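I've lived in a big open loft in Clollbridge for four years, and I will argue with anyone who says a wrinkled sheet is a character flaw. A sheet is for landing on! You lean an elbow on it and the creases run off in every direction, and there goes your ironing.

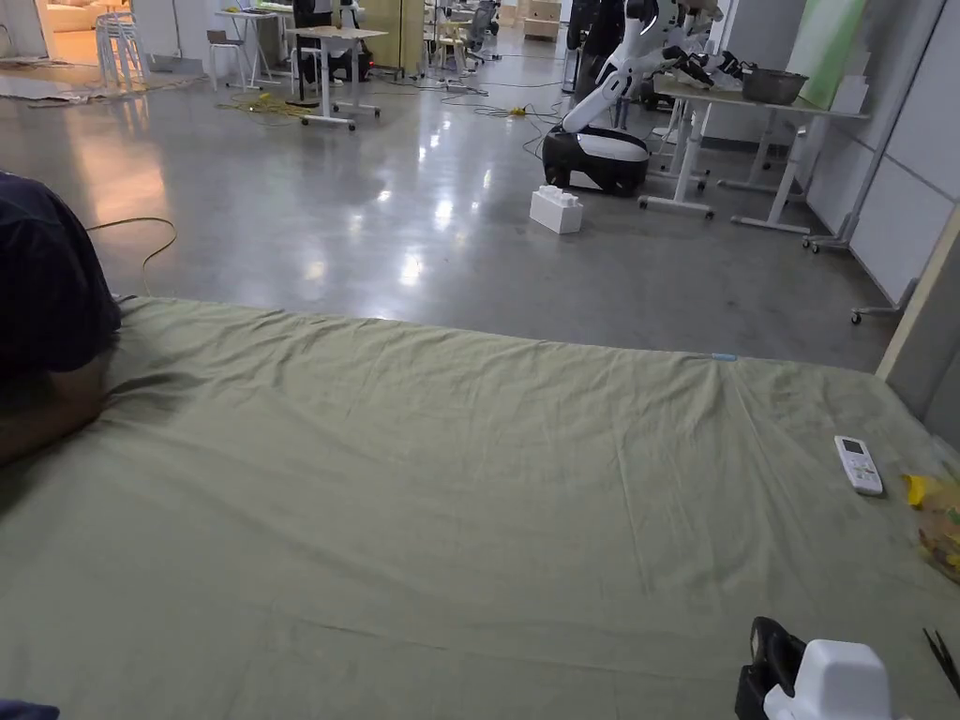
My sister-in-law irons hers, corners and all. Fine. But then she won't let you bring a snack anywhere near it, and I think a soft surface with no snack and no remote on it is a sad thing — a showroom thing, like the Adwood catalog.
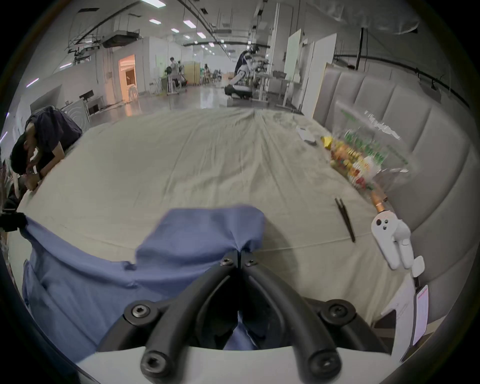

Same goes for tablecloths. I paid almost $40 for one once and spent a whole winter guarding it from crumbs. Now I give it a shake when I remember, usually in August, and put the candy right back down.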